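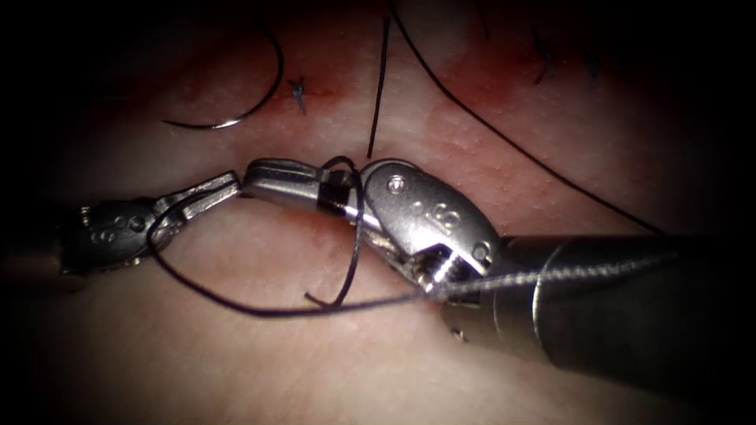 Comparison of Two Camera Positions and Two Jaw Settings for Robot-Assisted Suturing
Student Project Report, Pallunness Institute, Department of Applied Mechanics
Submitted Wednesday, April 22, 2020

1. Purpose

The project compared a fixed overview camera with a small camera mounted at the wrist of the instrument arm. A second aim was to compare two closing-force settings of the jaws, referred to as Barta (low) and Oklow (high), as supplied with the Serkulance controller. Work began in January.

2. Method

Each trial consisted of one stitch tied with black suture thread and a curved needle. Both cameras recorded at the same time. In total, 3,912 still images were saved, of which 2,946 were kept for scoring. Images were rejected if the jaw tips could not be located by both readers.

Readers marked three items in each image: the jaw tips, the nearest strand of thread, and the needle, if present. The time limit was 90 seconds per image.
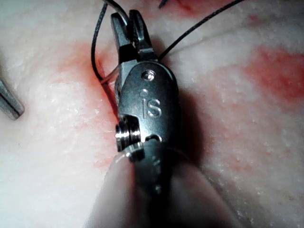

The wrist camera gave the closer view of the jaws and of any strand held between them. Its main weakness was the narrow field. A reader working from this camera alone often could not follow a loose loop back to the second instrument, and the needle was frequently out of view. The overview camera showed both instruments together – a clear advantage when planning the next pass – but the corners of its image were dark.

3. Jaw settings

The Barta setting allowed thread to slip when it was pulled tight. The Oklow setting held more firmly, although it left visible marks on the thread. A separate set of 600 images was used for this part of the work.

4. Limits of the study

Only one type of thread was tested. The readers were also the operators, and their scores may reflect what they remembered of each trial. The wrist camera was refitted once during the project, and images from before and after that change were scored together.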